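4.2 Clearing the table

The second chore in our study is clearing a kitchen table after a meal. We chose it together with the partners at Geren, because people in the Prodton trial homes named it often when they were asked which work they would like to give away. It looks easy, but it contains most of the problems that a machine still cannot solve well.

The first problem is nesting. Bowls and basins are kept one inside another, and their rims touch. The planner of Westerberg treats each rim as a separate object and often chooses the wrong one. The second problem is the polished surface. Steel reflects the window, and the depth estimate becomes weak exactly where the fingers should close. The third problem is food that stays on the plate, for which the robot must keep the plate level during the whole movement.

We collected 65 human demonstrations of this chore and tested the learned policy in 70 trials, with the same objects but in new positions. Marichka Bondarchuk prepared the tables and did not take part in the scoring. Figure 2 presents one table during the work.
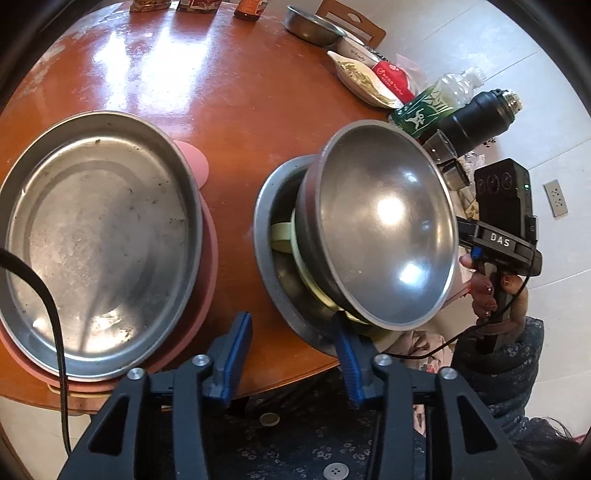 Figure 2. Clearing task: a tilted steel bowl is held at its right edge above a light green bowl and a wider steel basin.

Can a household robot clear such a table today without help? Only in part: the Gendard arm moves single cups and jars reliably, but for nested bowls a person must still stand near and separate them.

The failures with nested bowls were of two types. Either the fingers closed on both rims, or they slipped from the upper one. We discuss the slipping case in Section 5.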